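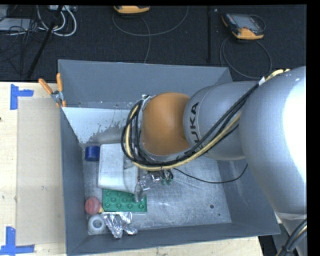 On the Keeping of a Bin

Readers of this journal will be aware that the reorganization of my home workroom began last October and was expected to take one month. It is now substantially complete. The present entry concerns the matter of open bins, on which several readers have written to me.

My position has changed. For many years I kept small building materials in lidded boxes, stacked four high and labeled on the short side. The arrangement looked orderly and was seldom used. Bricks, offcuts and brackets were set down beside the boxes and remained there for weeks. A single large bin, kept on the table at working height, has been in service since the spring, and the surface around it has stayed clear.

The following practices are now observed in the workroom.

A metal bin is preferred to a plastic one. Metal will scratch, and the scratches should be accepted. I spent an afternoon attempting to polish them out of my first bin and do not recommend the exercise.

Sloping sides are preferred to straight ones. The hand reaches the bottom more easily, and small pieces do not collect in the corners to the same degree.

The bin is not to be filled above half its depth. Mine once held 116 pieces, and finding any one of them required removing most of the others. The limit is now 50.

Heavy items go in first and are lowered by hand. Dropping them marks the floor of the bin and disturbs the household.

The bin is emptied completely at the end of each month, wiped with a dry cloth and refilled only with what is still needed. Anything left over is offered to my neighbor, Sizwe Hlongwane, who is building a garden wall and has so far declined very little.

Correspondence on the subject of lids remains welcome. The shelving along the north wall will be addressed in a later entry, once the brackets ordered from Nernau have been delivered.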